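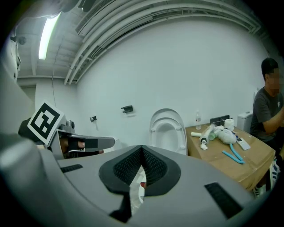

3 min read

Magdy Benkirane has been looking after washrooms for 12 years, first at the Alaoui building and now at Kumstead, where he keeps the place clean and handles the small refits. We talked on 30 Jan 2025, mostly about one toilet, the floor under it and the cardboard box beside it.

The room is plain. The walls are white, the ceiling has beams and a fluorescent tube, and a bundle of white pipes and ducts bends across the top. I asked if he had ever thought about boxing the pipes in.

"We got a price for it in July. It was $2,000, and then you have a box up there that collects dust on top," he said. "I'd sooner wipe a pipe. The white doesn't bother anyone."

He cares more about the floor. It has a gray marble pattern, which he picked over plain white after living with a white one at Alaoui.

"White floor, you see every hair. Dark floor, you see every drop once it dries. Gray with some pattern in it is forgiving, but then you have to be careful, you can miss things. I go over it with a light held low."

The black baseboard was there before him. He would have chosen white, he said, but it hides mop marks, and he has stopped arguing with it.
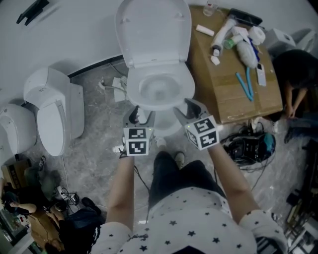 Lid up, with the cardboard box in use as a tabletop on the right.

Benkirane's order for a toilet hasn't changed much over the years. Scraps of paper come off the floor first, before anything gets wet. Then the cleaner goes into the bowl and is left for 10 minutes while he does the lid, both sides, and then the seat, both sides. The rim comes after that, and the outside of the bowl down to the floor.

"People start with the brush. They put the brush in right away and scrub, and the cleaner has had no time," he said. "Let it stand. Go do the sink."

The part he sees missed most often is the strip of wall behind a raised lid. He wipes it every time, along with the top of the baseboard, and uses a separate cloth for it.

Then there is the cardboard box. It is light brown, taped across the top, and it holds whatever needs to be within reach: a drinking glass, a couple of bottles, other small things. I asked why not a shelf.

"I've had a shelf on order from Liston for 6 weeks," he said. "A box is fine. It's the right height when you're bent over — you don't have to stand up every time you want something. When it gets soft you fold it up and get another one."

He did admit that it fills up. Things get set down and stay there, and he would like to see it cleared at the end of each job.

"A glass shouldn't live next to a toilet, I'll say that much. I'd put it somewhere else."

He has tried a plastic caddy too, a Drekex one with a handle, and found it tipped over when it was half empty. It's now in a closet holding light bulbs.

Before I left I asked what he would change if the $2,000 turned up after all. He thought about the lighting, then the baseboard, and settled on a wall-hung toilet.

"So you can mop straight under it," he said. "I've wanted one of those since Alaoui."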